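January 2018

Five months with the Kolten, then! I promised a proper write-up once it had been through a Christmas, and it has, and so have we, so put the kettle on.

Quick background for anyone who hasn't used us: I work at Rodrigues, the crockery and glass hire place in Palgate. We send out cups, mugs and tumblers for weddings, village halls, filming days and that sort of thing, and it all comes back to be washed, checked, sorted and crated. The Kolten is Drusness's wash-and-sort line. You load at one end, it washes and dries, a scanner looks at each piece and a little belt sends it off to the right lane for packing. Anything it doesn't recognise goes to a reject tray and then to a person at a table.
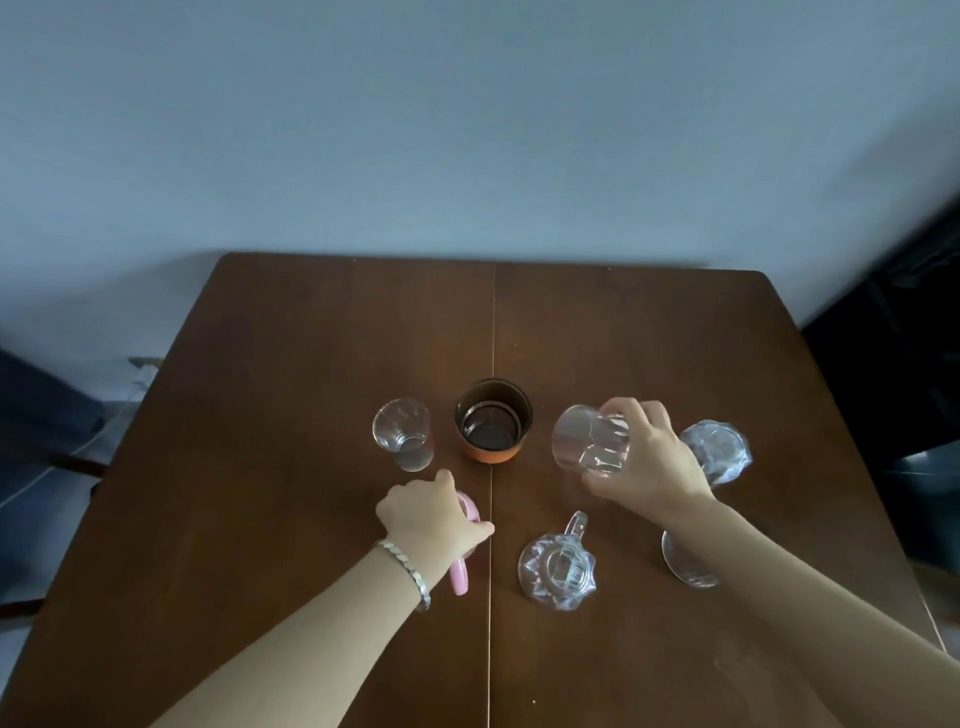
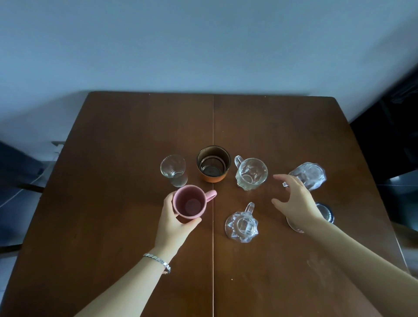
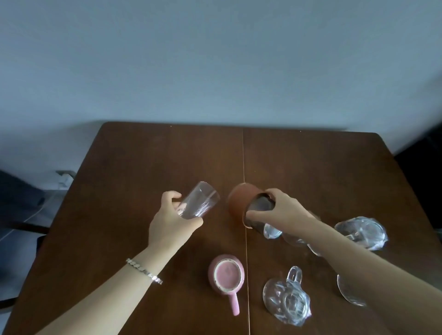 *Mixed pieces being handled on the brown table, with the pink mug in all three.*

I'll start with what's good, as there's plenty of it. For plain stock it is brilliant. Straight tumblers, standard wine glasses, white cups, it just eats them. A full load of 400 tumblers used to be a whole afternoon for two of us with our hands in hot water, and now one person loads it and gets on with the paperwork in between. In August, our maddest month, we put 1,212 pieces through in one day and I went home on time. I had a dry shirt on! My hands haven't cracked this winter either, and anyone who has done a few winters of glass washing will know what I mean by that.

Breakages are well down too. I was sure the belt would chuck things about but it's gentler than I am on a Friday.

Now the grumbles.

It can't cope with our mixed vintage range, and the mixed vintage range is the bit customers ring up for. Facets confuse it. Scalloped rims confuse it. Clear patterned glass with a handle seems to upset it most of all, and it'll bounce the same mug to the reject tray three times running if you let it. So all of that gets done by hand, same as it ever was: pick it up, turn it round, feel along the rim for chips, look at the base, find it a home. The brochure calls this "exception handling". We call it doing the odds.

And doing the odds has changed, which I didn't see coming. Before, the fiddly pieces were dotted through the easy ones, so you'd do a run of tumblers on autopilot and then a funny little cup would come along and wake you up. With the Kolten taking all the easy stuff, the table is fiddly pieces from start to finish. It's more interesting, I'll give it that (I've got quite fond of the coloured ones), but it's tiring in a different way, more in the eyes and neck than the back. We tried full shifts on the table at first and it was a mistake. These days we swap every couple of hours between table and machine and everybody's much less ratty. If you're buying one of these, sort the rota out before it arrives. I wish we had.

It's quieter for company, too. Two people at a sink talk all day. One person loading and one at the table at the other end of the building don't, so we've started having our tea break at the same time again, machine off, ten minutes. The lads from Drusness suggested staggering breaks to keep it running. No thank you.

Did anyone lose their job? No, and I asked before I agreed to be trained on it. What did happen is we took on fewer temps in the summer, and some of those were students who came back to us every year, so I don't want to pretend it cost nothing.

Few practical bits. The barcode reader is fine on a flat side and hopeless on anything curved or patterned. The training was one morning and I'd have liked two. The screen times out after 20 seconds, which drives me up the wall when I've got a crate in my arms, and if there's a setting to change that I haven't found it. The detergent drum is heavy and sits low down, so mind your back. Cleaning the filters is a foul job but quick. You can teach it new shapes, in theory, though it wants 100 passes of the same item before it'll trust itself, and we don't own 100 of anything in the vintage range. For some pieces we've got one!

Would I go back to the sinks? Not for the plain stock, not a chance. Would I buy one for a business that was all one-offs? No, you'd be paying a lot for a dishwasher that sulks. For a place like ours, with a big pile of the same and a small pile of the different, I'd say yes, as long as you've got a decent table, good light over it and people who like handling glass.

Four stars. It'd be four and a half if they fix that screen.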